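Main zip on school rucksack keeps sticking

Posted by Dorach in Bags and Luggage
Viewed 200 times

The big zip on my son's rucksack jams at the curve and I have to tug it back and try again. The smaller zip is fine. He has only had the bag since January and I don't want to buy another. Is there anything I can do at home?

2 answers

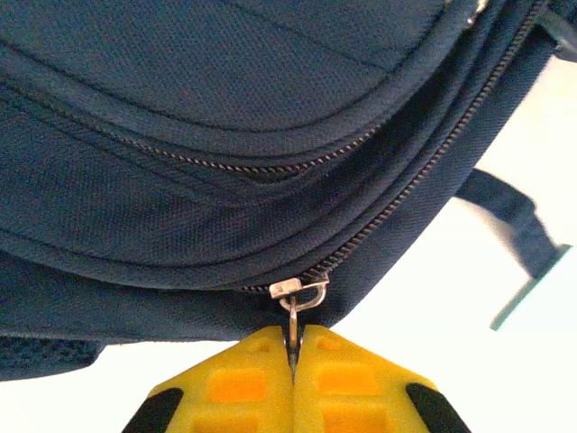

Sewwandi Liyanage
Repairs and Sewing helper, 60 answers

Mine is navy with a long curved main zip and a metal pull, and I've had the same trouble. Empty the bag first, because a full one strains the zip on the bend. Brush the teeth with an old dry toothbrush, both sides. Then rub a plain candle along them, move the slider up and down a few times and wipe off any bits of wax. Allow 30 minutes for the lot.

Hold the fabric flat just behind the slider with one hand and draw the pull along the line of the zip. Pulling outwards makes it catch. Check inside for loose threads too, and trim them well clear of the stitching.

If the teeth open up again behind the slider, wax won't help. The slider is probably worn and you'd need a new one in the same size, which is usually marked on the back.

Egan
Member, 7 answers

Pencil works as well. Don't use cooking oil, I did and it left a stain.

Was this page helpful? Yes / No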